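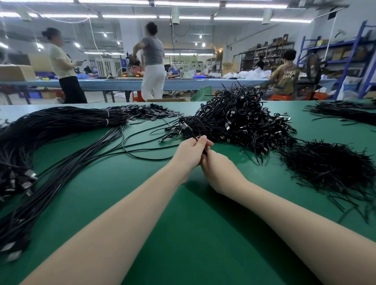

Black cables on the green bench.

7 September 2025

Finished the second week of the Eveo sleep program last night and I want to get my thoughts down before the app tells me what they are. It asked this morning how rested I felt on a scale of one to ten. I put 4. It said I was "building momentum."

I signed up because I'd been waking before dawn since January and I was tired of being tired. The first week was free, then it was 30 dollars, and I paid it the way you pay for parking when you're already late. The pitch is that you keep a strict bedtime, write down every waking, cut out coffee after lunch and listen to a man describe a lake. I have no quarrel with the coffee part. My mother could have told me the coffee part for nothing, and did, several times.

The lake I can't stand. He keeps saying the water is asking nothing of me. I lay there Thursday wondering who wrote that line and whether they got paid by the hour.

What bothers me more is the score. Every morning there's a number, and the number decides how I feel about a night I was present for. Wednesday I got up feeling decent, made eggs, looked at the phone and saw I'd had "fragmented recovery." By ten I was dragging. Was I tired before I read it? I don't think so. I went back through the help pages to find out how the thing is worked out and there are 1,194 words on it, which I know because I pasted them into a document out of spite. Not one of them says what is being measured. Mostly it's the word "signals."

Talked about it at lunch at Mitora, where half the table turned out to have tried something like it. One swears by magnesium. One swears by a Pearce mattress that cost more than my first car, but she also moved out of an apartment over a bar the same month, and I'd have liked to see her try those one at a time. I said so and got a look. Fine. I still think it's a fair question.

Spent the afternoon on cables, and my neck was stiff by the time I drove home. Slept very well that night, as it happens. The app gave the credit to my wind-down routine. I hadn't done the wind-down routine. I fell asleep on the couch with the lamp on and a plate on the floor.

So that's where I am. Some nights are better than they were in the spring, I'll give them that. But the spring was when the road crew was tearing up Julthorpe Road at all hours, and they've been gone since the end of July, and I can't see how you'd separate one from the other. The program certainly isn't going to try.

Renewal comes up in 2 days. I've written CANCEL on the calendar in the kitchen in big letters, and I looked for the cancel button tonight to get ahead of it. It's under "Pause my journey." Got as far as the page asking me to pick a reason. None of the choices was "I don't know if this works," so I closed it and will try again tomorrow from the computer.

No coffee since noon. Window open. Leaving the phone in the hall.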